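In defence of the ant nest under the patio

March
By a reader in Ruston

Every spring the same thing happens on our street. The first warm afternoon arrives, the paving slabs heat up, and out come the ants. By teatime somebody has been to the shop for powder. Within a week half the front paths have a white crust along the cracks, and the other half smell of whatever comes in the spray tin with the red nozzle. I used to be one of the powder people, so I say all this with some sympathy. I've stopped, though, and I'd like to persuade you to stop too, or at least to put it off for a summer and see what you think.

I should say where I stand. I'm not a scientist. I did two years of evening classes in natural history at Dusham, in a room that smelt of floor polish, and I have a hand lens and too many library books. What I mostly have is a back garden with a patio that the previous owners laid badly, on sand, with gaps you could lose a pound coin in. If you wanted to design a home for the black garden ant you couldn't do much better. Sand drains well, it's easy to dig, and the slabs soak up the sun in the morning and let it go slowly all evening. The ants use the undersides as a sort of airing cupboard. Lift one on a bright day in May and you'll find the pupae laid out right beneath the stone where it's warmest, little cream-coloured parcels that people call ant eggs, though they're nothing of the sort. The real eggs are tiny, and kept further down.

We're terribly impressed by insect builders so long as they live somewhere else. Put a ten-foot termite mound on the television, with a bit of sunset behind it, and we'll happily sit through an hour on its chimneys and its fungus gardens. Leafcutters get the same treatment. There's a tank of them at the Herrera, the little museum near my sister's, and there was a queue for it when I went. People were lifting their children up to see! And I'd bet you a decent lunch that a good few of those people had a tin of ant killer under the sink at home.

I do understand it. A nest in a glass tank is an exhibit, and a nest by your back door is a nuisance, particularly when it sends a line of workers across the kitchen floor to the cat's bowl. But the animals are doing the same sort of thing in both places. They dig, they sort, they shift their young about from one chamber to another as the temperature changes. A settled garden nest can have several thousand workers in it and one queen, who may well be older than your car. Queens of this species have been known to live for more than twenty years in captivity. I find that astonishing every time I think about it. You might have moved in, had two children, seen them off to college and replaced the boiler, and the same queen could have been down there under the washing line the entire time, laying eggs.

So what are they doing for you, apart from annoying you? Quite a lot of digging, for a start. All that fine crumbly soil that appears between the slabs has come up from below, and the tunnels it came out of let air and rain get down. In a lawn on heavy clay, which is what most of Ruston is sitting on, that's worth having. They eat other insects too, and drag away dead ones, and they're food themselves. Green woodpeckers are mad about them. We had one on the grass last July with its beak in the turf for the best part of an hour, and I've never felt so smug about not owning a lawn roller.

I'll be fair and give the other side. They farm aphids, there's no getting round it. They'll guard a colony of blackfly on your broad beans and see off the ladybirds, in return for the sugary stuff the blackfly produce. I've lost beans that way. They'll also undermine a slab if they're left for long enough, and I've got one by the water butt that rocks when you step on it. If you have a nest inside the house, in a cavity or under the floorboards, that's a different conversation and I wouldn't dream of telling you to put up with it. My quarrel is with the powder that goes down outdoors, as a matter of course, on nests that aren't hurting anybody.
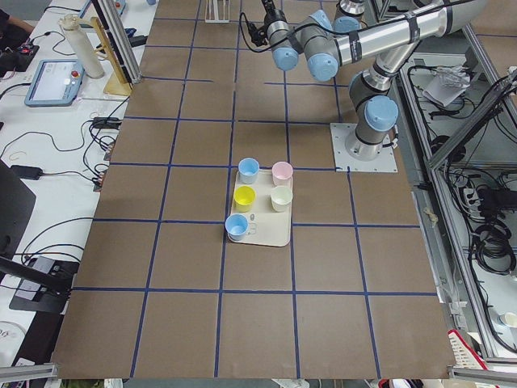
What the ants want is sugar, and once you've grasped that you can get along with them fairly well. I spent most of last August finding this out, with jam and syrup and a weak honey mix, and I'd recommend it to anyone with a patio and a free afternoon. You don't need proper kit. A few small plastic cups on a tray will do, like the pale blue, pink and yellow ones here, with a different bait in each and some bits of twig leant against the sides as ladders. Put the whole lot down a yard or so from the nest and go and have a cup of tea. A scout will blunder into it sooner or later. She fills up, she goes home by a fairly wobbly route, and before long there are others coming out along the trail she's laid. Mine went for the honey first and ignored the marmalade altogether, which hurt my feelings as I'd made it.

The useful part is that a trail can be moved. If they're coming into the kitchen, wipe the line off the floor with soapy water, because it's a scent they're following and they can't follow what isn't there. Then put something sweeter outside, on their side of the door, and block the gap they were using. I did it with a blob of filler and half a teaspoon of syrup on a jam jar lid. It took two goes, as they found another way round by the pipe, but after that they left the kitchen alone for the rest of the summer. Powder had never managed that. Powder used to give me four quiet days and then a fresh lot from the next nest along, who'd presumably noticed there was a vacancy.

That's really the practical case against it. You're not clearing your garden of ants, you're clearing a space for other ants. After the big mating flights, those sticky evenings when the air's full of them and the gulls go silly overhead, there are young queens landing on every path in town, looking for a crack to crawl into. Most of them die. But a settled nest will chase newcomers off its patch far more thoroughly than you can, and it does it for nothing, at all hours.

Last summer I got nosy and walked up and down our road and the one behind it with a notebook, marking every nest entrance I could see from the pavement. I made it 119. I did the same again at the end of September and got 108, which may mean something or may just mean that I was tired and it was drizzling. What struck me was where they were. Nearly all of them were along the old walls and the older paths, the ones with proper gaps. The new houses on Grirach Close, with their resin drives all sealed up to the doorstep, had hardly any. No woodpeckers on the grass there either, mostly for want of grass.

I don't want to make a sermon out of this. I know that ants aren't in any danger, and that the black garden ant will be here long after the street has gone. It's our attitude that bothers me. We've got into the habit of treating anything that lives close to us without being asked as a fault in the house, like damp. It seems a shame to be so ready to gasp at wildlife on a screen and so quick to poison the bit that turns up at the door. Children don't start out like that, by the way. Give any four-year-old a crumb of cake and an ant trail and you've lost them for the afternoon.

If you do fancy giving it a try, start small. Pick one nest that isn't in your way and just leave it be until the autumn. Have a look at it on a warm morning, and again after rain, when they'll be hauling out wet soil a grain at a time. Lift a slab if you can do it gently — put it back gently too, and don't leave it up more than a minute, as the pupae dry out. Keep a saucer of something sweet by the wall for the days when they get ideas about the larder. And if the flying ants come out on the evening of your barbecue, as they always do mine, go indoors for an hour and let them get on with it. They only do it a few times a year and they'll be gone before the sausages are cold.

I've still got most of a tub of powder in the shed, from before. The council tip won't take it with the ordinary rubbish and the hazardous waste place is a half-hour drive, so there it sits, behind the paint.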